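Trurent Wall Panels, White, Smooth Finish

68 shares
5 comments

Trurent is a smooth white panel for lining the inside walls of workrooms, back offices, clinics and utility rooms. The panels stand upright and meet at a narrow seam. They go up over drywall, block or old paneling, provided the surface underneath is sound and dry.

Each panel is 500 mm wide. Standard height is 3,000 mm, and we cut down to any height you ask for at no charge. A cut to 2,366 mm is kept in stock because so many older rooms need it. Corner trim, end trim and seam strips are sold separately - please order them with the panels so the whites match.

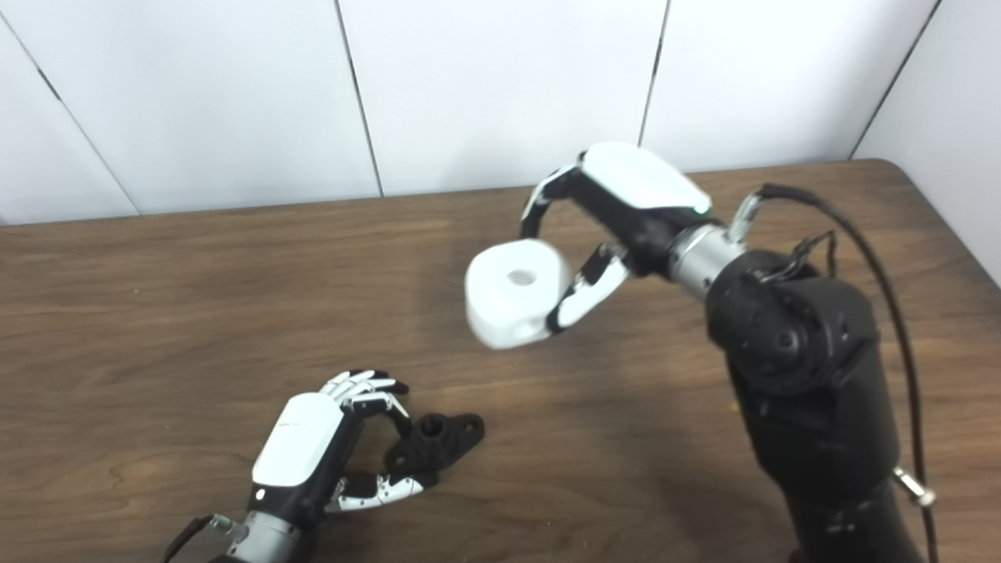
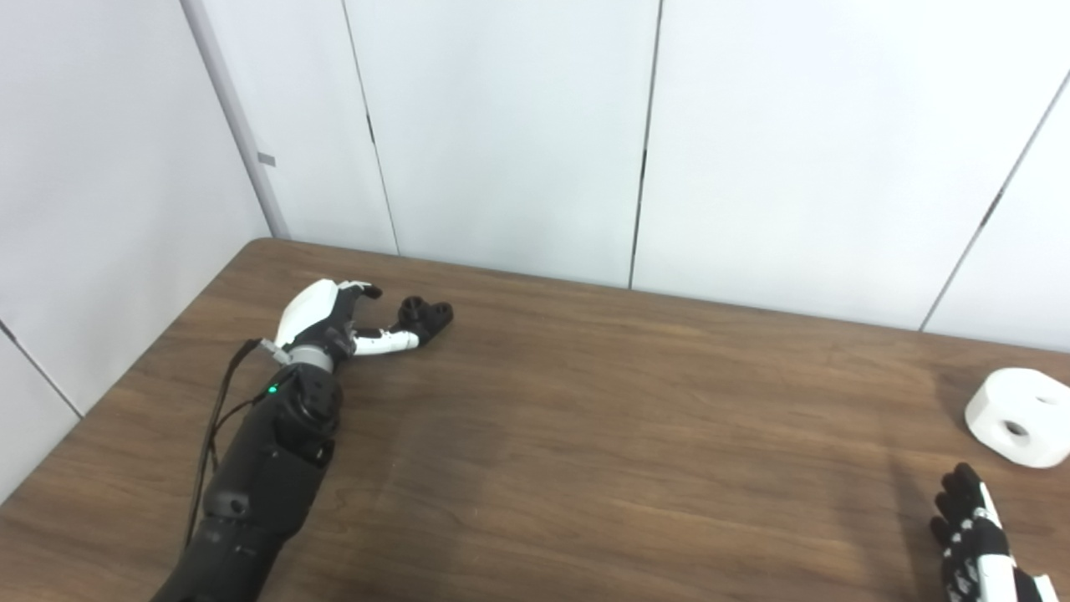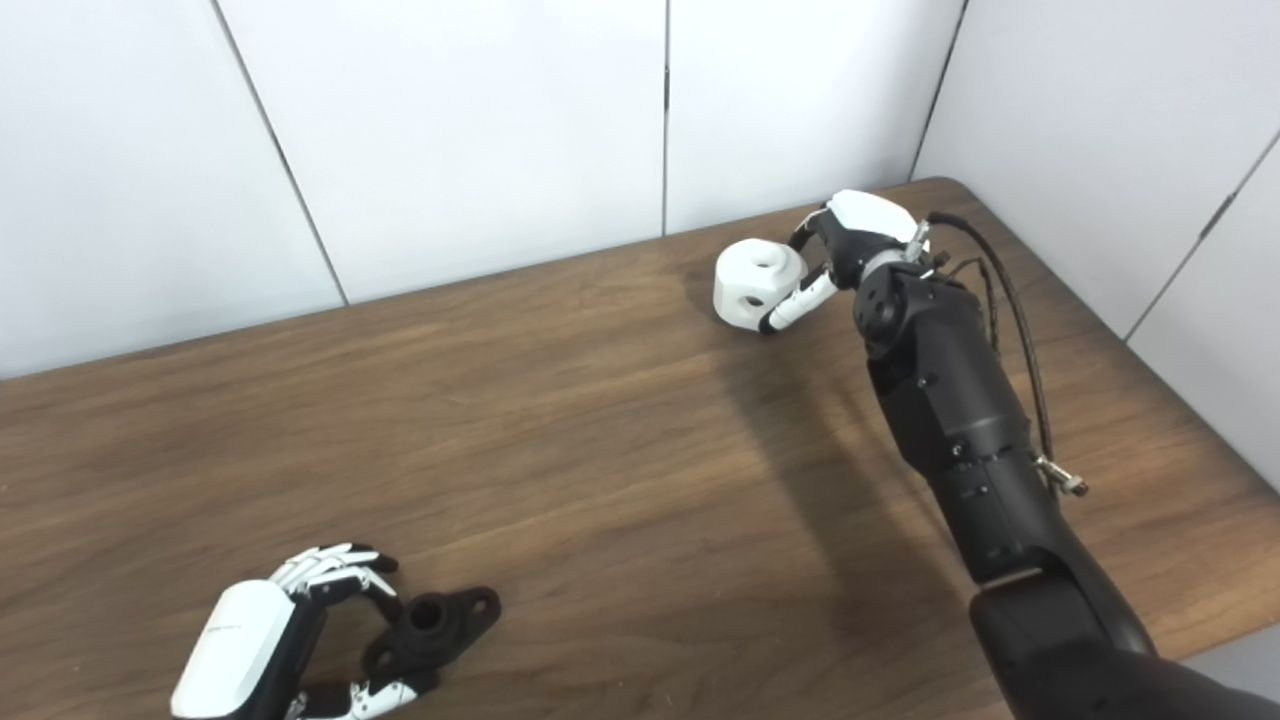
White paneled walls behind a brown wooden tabletop.

Words by Sekar Tambunan, product pages, Posent

Fitting

Leave the panels flat in the room overnight before you start. Find the high point of the floor and work from there. Set the first panel with a level, not against the corner, as few corners are true. Use the Goh adhesive in vertical beads and press from the middle out. Two people can line a small room in a day.

Shelves and heavy fixtures need to be screwed through to the studs. The panel will not carry them alone.

Cleaning

Warm water and dish soap will do for most marks. Skip scouring pads and anything with acetone in it. Pencil comes off with a soft eraser.

Ordering

Panels ship flat on a pallet, with a lift gate on request. Orders placed before noon leave the same day. The May price list applies to all sizes. For trade accounts ask for Bayu Khoo, and for samples write to Eun-seong Seo at the front desk. Returns are accepted on uncut panels only.

Share 68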